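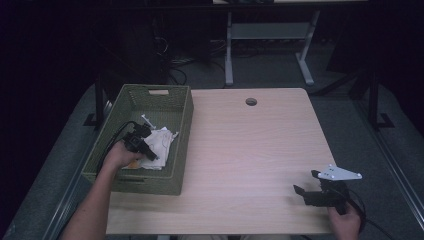
机の上の小物の整理について、教えていただきたいです。私はKirkonという町の共同の作業室で、幅130センチの木の机を使っています。引き出しがない机ですから、細かいものは全部、かごに入れることにしました。オリーブ色の、編み目のあるかごで、奥の側に四角い持ち手の穴があります。初めは便利だと思いましたが、今は中身がすぐに混ざってしまい、困っています。白いものがくしゃくしゃになって真ん中に広がりますと、その下に入ったオレンジ色っぽい小さいものは、ほとんど見えません。白いプラスチックの短い部品は、かごの色が濃いのでよく見えますが、これも布類の下に入れば、同じ問題になると思います。

私が知りたいことは次の通りです。

- 柔らかいもの(布、紙)と硬い小さいものを、一つのかごの中で分ける方法はありますか。
- かごは机の左のほうに置いています。端に近いので、落ちるのが少し心配です。右に移したほうがよいですか。
- 机の奥に、コードを通すための丸い穴があります。小さい部品がそこから下に落ちないように、何かで閉めるべきですか。

箱をたくさん買うことは、できればしたくないです。この作業室では、夕方に机の上のものを全部棚に上げる規則がありますので、一回で運べることが大切です。棚の一段の高さは15センチしかありません。かごは今、ちょうど入っています。ふたのある箱をかごの上に重ねることはできません。

日本語がおかしいところがありましたら、すみません。よろしくお願いいたします。

投稿者:mori_no_tsukue
2019年3月30日

---

**hikidashi_nashi**

私も引き出しのない机を長く使っていますので、お気持ちがよくわかります。

一つ目の質問ですが、かごの中に浅い箱を一つだけ入れるのはどうでしょうか。お菓子の空き箱で十分です。私の場合は、Gideyというお店のクッキーの箱を切って、高さを低くしました。硬い小さいものは必ずその箱に入れます。布や紙は箱の外に置きます。大事な点は、箱をかごの底の全部に広げないことです。半分より小さいほうが使いやすいです。広い箱を使ったときは、布を置く場所がなくなって、結局、布を箱の上に載せてしまいました。これでは前と同じです。

布は、たたむ時間がないときは、巻いて立ててください。たたむより早いですし、上から見て何があるかわかります。平らに置いた布は、手を入れるたびに広がって、ほかのものを隠します。

底の編み目が大きい場合は、小さい部品が引っかかることがあります。厚紙を一枚、底の大きさに切って敷くと、引っかかりません。私は白い厚紙を使っていましたが、白い部品が見えにくくなりましたので、今は紺色です。もし白い部品が多いのでしたら、かごの色に近い、濃い色の紙をお勧めします。

夕方の片づけのとき、次の順番でしています。

1. 机の上の硬いものを、先に小さい箱へ戻す。
2. 布と紙を巻いて、箱の横に立てる。
3. 持ち手を持って、ゆっくり棚に上げる。

1と2を反対にしますと、布の中に部品が入りますので、ご注意ください。

---

**zallinstead_11**

かごの場所は、利き手で決めればよいと思います。右手でよく取るなら右、左手なら左です。ただし、端からは10センチくらい離してください、と書こうと思いましたが、机が狭いと難しいですね。写真では左の端にかなり近く、少し斜めに置いてあるように見えます。まっすぐに直すだけでも、安定すると思います。

穴はテープで閉めました。終わりです。

---

**amime_no_hito**

上の方の「穴はテープで閉める」には、少し反対です。テープはほこりがついて、あとで取るときに木の表面が汚れます。私はOvsideの机で、それをしてしまいました。のりの跡が残って、消すのに一日かかりました。

コードの穴には、専用のふたが売られています。直径を測ってから買ってください。測る場所は穴の外側の輪ではなく、内側です。私は外側を測って、大きすぎるふたを買いました。それから、ふたには、コードを通すための切り欠きがあるものと、ないものがあります。その穴にコードを通す予定があるなら、切り欠きのあるほうがよいです。共同の作業室の机でしたら、先に管理している方に聞くのがよいと思います。

それまでの間は、部品を使う場所を、穴から離して机の手前のほうに決めておくだけで足りると思います。薄い布を一枚敷いて、その上で部品を扱うのもよい方法です。部品が転がりにくくなります。

かごの中については、hikidashi_nashiさんの小さい箱に賛成です。私は箱の代わりに、ファスナーのついた透明の袋を使っています。袋は棚の高さを心配しなくてもよいですが、中の部品を一つだけ取りたいとき、少し面倒です。毎日使うものは箱、週に一回しか使わないものは袋、というように分けています。

---

**mori_no_tsukue**

皆様、丁寧に教えてくださって、ありがとうございます。箱は家に紅茶の空き箱がありましたので、それを切ってみます。底の紙は、濃い緑がなければ黒にします。穴のふたのことは、作業室の受付で聞きます。返事は6月の机の点検のときになるかもしれませんが、わかりましたらここに書きます。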